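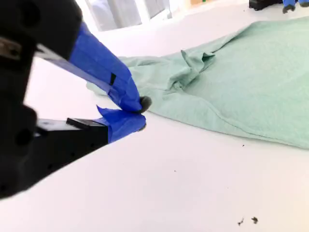
Mint-green cloth on a white tabletop, with a gripper reaching in from the left.

I met the planner at the top of Plotau Street, where the buses used to turn around, and the first thing she did was make me cross the road. It took us two lights and a wait on a sliver of concrete I wouldn't wish on a pigeon. "Okay," she said when we got to the other side. "Now you know why I took the job."

She has worked on the Gulton waterfront for seven years, first for the city and now for Siriwan, the small design office that drew up the plan to take the old elevated ramp down and put a regular street in its place. She asked me to leave her name out, partly because she still has to sit across the table from the city every other week. Fine by me. I've lived in Gulton most of my adult life and I've complained about that ramp for nearly all of it, so I came with a lot of questions and not much neutrality.

We walked down toward the water, and I asked her what the ramp was for in the first place. I really didn't know! She laughed. "Trucks. The whole thing was built so that trucks from the Trastell yards could get to the highway without stopping. Then the yards closed and the ramp stayed. It's a road to a place that moved away."

The plan has been through 14 public meetings, and I went to two of them (one had decent cookies). What I remember is people yelling about parking. I asked whether that's what she remembers too.

"Parking, sure. But the people who stayed late wanted to talk about the market. They'd been selling under the ramp every weekend, in the shade, out of the rain, no rent to speak of. To the engineers that space was leftover. To them it was a roof." She told me the first version of the drawings had no roof anywhere on the site. "That was our mistake, and I'll say ours, because I was in the room. We drew a lovely sunny plaza and a woman who sells eggplants asked me where she was supposed to stand in August."

So the second version has a long canopy on the north side, with water taps and outlets, and room for 40 stalls. I said that sounded like a happy ending. She made a face.

"It's a drawing of a canopy. The money for it is in the last phase, and last phases are where things go to get cut. If I could change one thing it would be the order. Build the roof first, then take down the ramp."
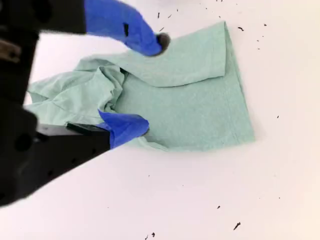
The same cloth, folded over in a flap, with two blue-covered fingers grasping it.

We stopped for coffee at a window near the Trastell gate and drank it standing up, masks in our pockets, a polite distance apart. I wanted to know about rents, which is what everyone on my block wants to know about. My neighbors are glad to see the ramp go and scared to death of what comes after it, and I think they're right on both counts.

She didn't try to talk me out of it. "You take away noise and dirt, the buildings next to it are worth more. I can't design around that. I can put benches in, I can widen a sidewalk — I can't hold down anybody's lease." The city has promised a review of rents on the five closest blocks, but so far no one has told her who'll do it or what happens when it's done. "Ask them," she said. "Please. Ask them in writing."

I asked about the trees, too. The first drawings showed big leafy ones all the way down, and what's going in looks more like broomsticks. "They're young! Give them a minute. The trees in the drawings are always over thirty years old, that's a bad habit of my profession." She'd like every rendering to come with a second one showing opening day, skinny trees and all. I'd pay to see that.

On the way back up we passed the wall where somebody had painted a map of the streets as they ran before the ramp cut them in half. She knew every corner on it. Two of those streets get joined up again under the plan, and the third doesn't, because there's a substation sitting in the middle of it now. She's still sore about that one. She spent a whole winter trying to get a footpath around the back of it and lost.

I asked if she'd move down here once it's finished. She thought about it through an entire red light. "I'd like to," she said. "I'd have to see what they're asking for a one-bedroom."

Then the light changed and we made it about halfway across.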